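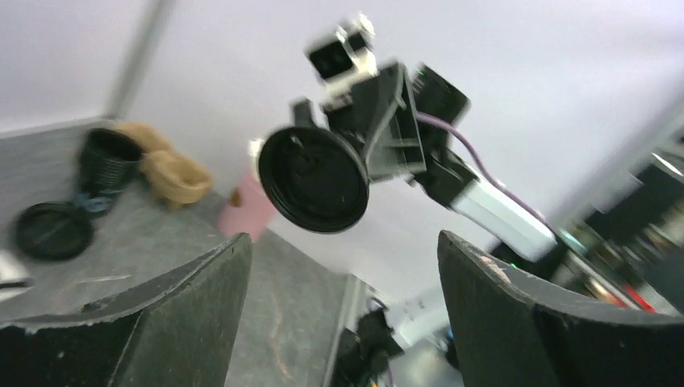
Laboratory Automation Forum
Small Systems and Bench Equipment
Topic: Fotari two-arm bench package, request for user assessments

Posted by procurement_north, 10/11/22

Our department is considering the Fotari two-arm bench package for a teaching laboratory. The work consists of sorting and handling light items on a table: cups, shallow round dishes and open containers. The quotation includes both arms, the grippers, wrist cameras, mounting plates and one year of remote support. Members who have operated the package under ordinary working conditions are invited to comment, in particular on the quality of grip on thin-rimmed articles and on the support provided.

Reply from benchwright

We have had the package in service since January. The arms themselves have given no cause for complaint. Our reservation concerns the standard fingers, which are rounded at the tip. They hold cups well. Flat dishes and lids are another matter, as the finger must find the rim before it can lift, and a dish lying flush with the table offers very little to hold. We set our tables so that dishes are presented on a low stand.

Reply from Zundisen_user

I must disagree with the previous reply. We handle round lids flat from the table daily and do not use a stand. In a run of 500 lifts we recorded 27 failures, and most of those followed a change of lighting that upset the wrist camera. The approach angle supplied in the default settings is too steep. Once it is reduced, the standard fingers are adequate. I would advise any purchaser to budget time for this adjustment before ordering extra parts.

Reply from benchwright

Those figures are of interest, and I accept that the default angle is poor. It would help to know the depth of the rim on your lids. Ours are shallow, and a lower angle brought the body of the gripper too close to the neighbouring containers.

Reply from Zundisen_user

The rims are 3 mm deep. I agree that a crowded table alters the position. We keep the back of the table for items which are not to be moved in that session, and dishes are placed towards the front.

Reply from kestrel_lab

May I raise the matter of cables? On our installation the cable runs along the outside of the arm, and during a handover between the two arms it came close to the other gripper on several occasions. Fotari support recommended additional clips, which were sent without charge. The installation guide does not mention them. I have also used the Jetden equivalent, where the cable is better controlled, although its software is a good deal harder to teach to new staff.

Reply from procurement_north

Thank you. Were the clips fitted by your own staff?

Reply from kestrel_lab

They were. The work took less than an hour. Please note that the range of movement should be checked again afterwards, as one clip on our second arm was set too tight and the wrist joint would not complete its turn.

Reply from Kırmızıgül_desk

We supply the package to schools and colleges and should declare that interest. The clips are now included with new orders. With regard to the fingers, we stock a flatter set with a narrow edge, intended for dishes and lids. We would not recommend them for soft plastic cups, which they tend to mark.

Reply from benchwright

A purchaser should not have to choose between cups and lids. If the package is sold for mixed tabletop work — and the brochure says that it is — both sets of fingers ought to be in the box.

Reply from Zundisen_user

That would raise the price for those who do not need them. The standard set, properly adjusted, has served us for almost 2000 hours of operation.

Reply from procurement_north

The comments have been passed to the laboratory manager. We shall request a trial using our own dishes, with both sets of fingers, and have asked for the revised installation guide in writing before any order is placed.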